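These questions come to us most often from people who take over the two-arm kitchen cell in Sitholm. The answers are for daily setup and small care only. For anything inside the arm joints, stop and write to the maintenance list first.

## Starting and checking

**In which order do I switch things on?**

Lights, controllers, cameras, then the arms. If the arms get power before the cameras, the Fedido software will start, but it keeps the old camera list and you must restart it anyway.

**How long is the warm-up?**

Run the slow warm-up program for 27 minutes. On a cold Monday morning we run it twice.

**How do I know that the wrist camera sits correctly?**

Open the live view and look for the gripper. It must be in the lower center, with the tip pointing up to the middle of the table. If it leans to one side, loosen the camera bracket, turn it a little and tighten again. Please don't correct this in software — the next person will not know about it.

The cutting boards are useful for this check, because you can see at once if one side of the table is hidden more than it should be.

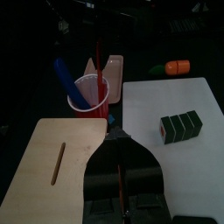
*Sitholm, May*

**The wrist view is very dark at the back. Is the camera broken?**

Usually not. The far side of the table is dark in this cell and the exposure is set for the objects near the gripper. Leave it on manual. When we tried automatic exposure, the picture became brighter and darker each time the arm moved, and the recordings from that week had to be repeated.

**What is the correct exposure number?**

The value is 1,228 and it is saved in the profile "table_low". If you see another number, load the profile again. Don't type it by hand.

## Gripper care

**How often should I clean the fingers?**

Every Friday, and also after any work with sticky objects. Use a dry cloth first, then a cloth with a little alcohol. Keep the alcohol away from the cable connectors.

**When do I change the finger pads?**

When a thin handle turns in the grip while the arm is moving. The pads can last up to 7 weeks, but with many cup tasks it is less. Change both pads together, and after this run the finger zero routine with nothing between the fingers.

**How do I test the grip after changing the pads?**

We use the utensils and the red plastic cup. Put the cup near the center, bring the gripper over it and close on the upper part of a handle. Lift slowly until the lower end is free of the rim, wait, then go down again. Do it with 2 different handles. If the cup comes up together with the utensil, your approach is not vertical enough.

Keep the other arm away to the side during this test. It should stay powered, so that you also notice if one arm disturbs the other. 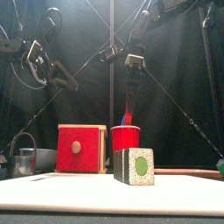

*Grip test at the red cup, with the left arm kept over the red box.*

**Can I do the test without the box and the bowl on the table?**

Yes, but the result is less useful. An arm that moves well over a clear table can still have a wrong height offset, and you only find it when there is something to hit.

## Cables and table

**The thin cables behind the table cross each other. Should I separate them?**

No, they should cross. Check only that they are tight. If one is hanging, report it and don't pull on it.

**Can I move the table to clean the floor?**

Please avoid it. The camera calibration belongs to this table position. If it was moved, even a little, do the full calibration from the Asante sheet before you record anything.

**One arm stopped and shows a force warning. What now?**

Press stop, open the gripper by hand control and take out the object. Then move the arm upward in slow mode — never sideways, as the fingers may still be behind something. If the warning returns after restart, leave the arm off and put the red card on the controller.

**Do these answers also apply to the cell in Plevolthorpe?**

Only the part about finger pads. That cell has another camera bracket and its own start order, so please use the page for that site.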